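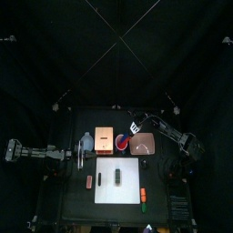
Bimanual cell, fixed camera view. Left gripper next to the blue bottle, spatula on the right arm.

Thread: Clutter randomization vs. more demos

rdoucette
Posting results from the layout ablation, as promised in May. The task is language-conditioned pick and place with two arms inside a black fabric tent. The policy is the Ostora baseline, unmodified. We collected 329 demonstrations and split them into two training conditions of equal size. In condition A the distractors stay where they are for the whole session. In condition B the operator moves every distractor after each episode, including the ones at the back.

Evaluation was 40 rollouts per condition on layouts absent from both sets. A completed 6. B completed 29. Same seeds, same number of training steps.

wrist_offset
What counts as completed? With a spatula on one side I would expect a lot of partial credit.

rdoucette
Binary. The target has to end up on the correct side of the cutting board and both arms have to be clear of it. No partial credit.

kpv_lab
I don't think this isolates clutter. If the operator resets everything by hand after each episode, the start pose of the target drifts too. You may be measuring target pose diversity.

rdoucette
Target start poses were drawn from the same list in both conditions and set with a printed template. The drift is small – we measured it at 4 mm worst case.

kpv_lab
Fine, but then put that in the writeup. The Wonovow report had the same problem and the effect mostly went away once they controlled for it.

s_charbonneau
Shirley Charbonneau here, I ran the rollouts. Most of the failures in A were reaches toward a place where the target had been common in training. The arm went there even when the spot was bare. In B the typical failure was a late grasp, with the gripper closing above a small block.

wrist_offset
That does sound like memorized layout. Did you try A with image augmentation? Random crops alone helped us on Ila.

s_charbonneau
Crops and color jitter, yes. It was a short run and I would not quote a number from it. Better than plain A, well under B.

tolerance_stack
Does the tent matter? With uniform black walls the objects are the only landmarks the policy has. In an open room A might do better.

kpv_lab
Or worse. More background to overfit to.

rdoucette
Not tested. De Luca has an open bench with the same arms and I have asked for time on it. The split files and the reset protocol go up once I have cleaned up the episode naming.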